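Detley Water Park

Detley Water Park is a public recreation area on the northern shore of Weerakoon Reservoir. It covers 60 hectares of grassland, wet woodland and shingle bank, and is managed by the parish council under a lease from the reservoir's owners.

The land was bought for the reservoir scheme but was never flooded, as the final water level was set lower than first planned. It was let for grazing until the tenancy ended. Anel Rampersad, then clerk to the parish council, negotiated the first lease, which opened the shore to walkers and anglers but did not allow boats.
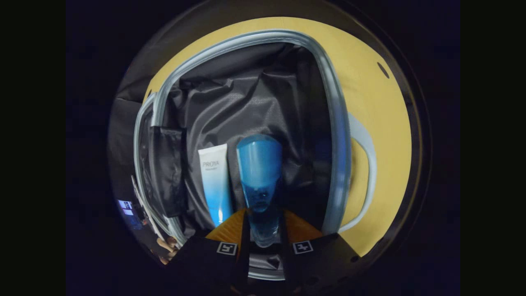 Sailing was permitted under the second lease, and a slipway was built at Skurico Point, the only part of the shore with deep water close in. Motor boats are still banned, apart from the safety launch. The campsite behind the point has 6 pitches for tents and is closed from the end of October until March.

A path of 3 miles follows the shore from the car park to the dam. Two bird hides stand beside it, the larger of which is named after Kasun Begum, who kept records of wintering wildfowl on the reservoir. The eastern inlet is fenced off during the nesting season.

The present lease was signed on 26/05/2022. It added the meadow west of the car park, which is cut for hay once a year.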